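Drendlow House Tenants and Users Group
Minutes of the meeting held 7/23/26 in the second floor meeting room

Present: Leandro Acuña (chair), Algirdas Paju (minutes), users from the Predel and Vendance units, building office.
Apologies: Lévesque unit.

1. Minutes of the May meeting
Approved with one correction. Under item 4, "storage shelf" should read "storage shelves."

2. Matters arising
The hall light has been replaced. The quote for the sink in the shared kitchen is still outstanding. Office to call the plumber again.

3. Storeroom stock
Algirdas reported on the stock check. Copy paper is low, with 12 boxes left. Trash bags and paper towels are fine through the fall. Two of the old folding tables have bent legs and will be thrown out. The Vendance unit asked if the tables could be repaired. Leandro said they had been repaired once already.

The Predel unit has cartons on the bottom shelf that have not been labeled. Unit name and date to go on every carton. Anything without a label after 15 days will be moved to the office.

4. Storeroom door and access
Several people have gone into the storeroom looking for the restroom. The group discussed the sign on the door, which is in Chinese only and says that this is a storeroom area and that people should not enter uninvited. Regular users know it. Visitors and delivery drivers often do not read Chinese.

Agreed to keep the present sign and add an English line under it, in the same red. Vendance asked for an arrow to the restroom as well. It was decided that the arrow belongs on the hallway wall, and the office will put one up.

The sign is held on with tape. A plastic sign holder was suggested. Budget of 90 dollars approved for the holder and the arrow together. 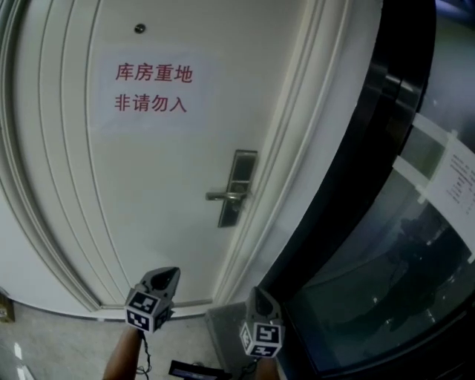 Who can let a unit into the storeroom when the office is closed?
Leandro or Algirdas, and the person going in signs the key book before taking anything out.

5. Glass cabinet
The cabinet next to the storeroom was raised by Predel. The notice taped to the glass has very small print and is hard to read from the hallway. Office to reprint it in larger type. The question of what should be displayed in the cabinet was held over, as Lévesque had asked to be part of it.

6. Shelving
One quote received, 600 dollars for metal shelving along the back wall of the storeroom, delivery included. Leandro would like a second quote before a decision. Algirdas to ask for one and to measure the wall again.

7. Other business
Vendance will be receiving a large delivery next month and asked to use the hallway overnight. Agreed, provided the storeroom door can still be opened.

Next meeting: date to be sent out by the office.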